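Equipment budgeting for household manipulation data

Equipment budgeting for household manipulation data is the practice of estimating, scheduling and approving the purchase of tools used to record everyday handling tasks for robot training. It covers hand-held grippers, cameras, mounts, storage media, spare parts and the household goods that are handled during recording. The term is used mainly by small laboratories and contract collection firms, whose purchases are too modest for a full capital review but too frequent to be treated as office supplies.

Background

Early programs generally bought complete robot arms and kept them at one site. Hand-held grippers changed the pattern of spending. A single arm could be replaced in the budget by several grippers, and the largest cost moved from hardware to operator hours and travel between homes. Planners accordingly began to count equipment by working kit, meaning everything one operator carries to a residence.

Planning methods

The Ikard method, named after the collection program at which it was first written down, begins with the task list. Tasks are grouped by the demands they place on the fingers and pads. Soft goods such as towels, bedding and clothing form one group, rigid kitchen items another, and small hardware a third. Each group is assigned its own allowance for pad replacement.
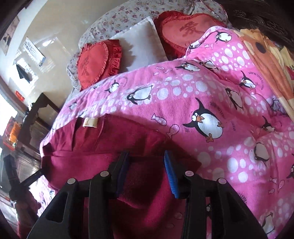

Under the same method, spare kits are set at one for every 13 in service, with a minimum of two. Aishwarya Gowda, who revised the procedure for the Pravville office, recommended that pads and fingers be ordered separately from gripper bodies. Her revision also moved the annual order to June, ahead of the period in which most home visits were scheduled.

Typical costs

Budgets are usually divided into initial purchase, consumables and repair. In the Pravville plan, initial purchase accounted for roughly 70 percent of equipment spending in the first year and fell sharply afterward. Consumables included finger pads, fasteners, memory cards and batteries. Shipping was listed separately after a dispute over who should pay for returned units.

Procurement

Larger orders are commonly placed through a framework agreement. The Van Wijk agreement fixed unit prices for orders of 50 or more grippers and allowed delivery in two lots, with payment for the second due only after the first had been inspected. Stonditz, a competing supplier, offered rental by the month, including repair. Rental was favored for short projects and for trials of a new finger design.

See also

Capital expenditure
Robot end effector
Total cost of ownership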